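Packing fruit so it gets there in one piece

Quick one, typing this between two boxes. I send pears and the odd mango to family every September and people keep asking how I do it without everything turning to mush. So.

What you need

Foam fruit sleeves (the stretchy net kind, yellow or white, doesnt matter)
A styrofoam box with thick walls
A lid that fits, or cardboard cut to size
Packing tape, the wide one
Newspaper or tissue
A cloth on the table so nothing rolls off

I buy sleeves from Jokico, bag of 40. Before that I saved the ones off supermarket fruit in a drawer. Saved ones work fine, just toss any that have gone flat. Boxes come from the Lyons fish counter. Free if you ask on a Friday. Wash them. Wash them again.

Step 1. Sort the fruit

Firm only. Press near the stem, if it gives, eat it today. Anything with a soft spot stays home. One bad pear will ruin its neighbors by the time it gets there.

Dry them too. Fully. A damp pear in foam goes moldy fast.

Step 2. Open the sleeve

They come squashed flat. Pinch one end and roll it between your fingers till the tube opens up and stands on its own. Pull it wide a couple of times. The strands look flimsy but they stretch a lot. If one snaps, keep going, it still cushions.

Step 3. Fruit in

Bottom end first, stem last. Slide it down to the middle so there's spare net at both ends. Fold the spare over the stem. For mangoes I double up, second sleeve from the other direction.

Dont yank it down over the fruit, you'll scuff the skin. Ease it.

Step 4. Fill the box

Crumpled newspaper on the bottom, two fingers deep. Heaviest fruit first, lying on its side. Push paper into every gap, corners especially. Next layer sits in the dips of the first one. More paper on top, a bit above the rim, so the lid presses down on it.

Step 5. Shake test

Lid on, hold it shut, tilt it side to side. Hear anything move? Open, add paper. Empty sleeves are good for filling gaps too.

Step 6. Tape

Once around the seam, then twice over the top each way. Leave a small gap in the seam tape so the fruit can breathe. Address on the top AND on one side. My box to Erkmont lost its top label last year and only got there becuase of the side one.

Storing leftover sleeves: stand them up in an open box, don't flatten. Saves you step 2 next time.

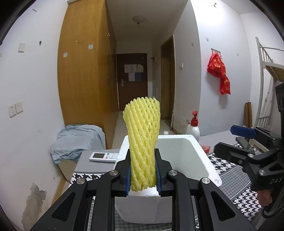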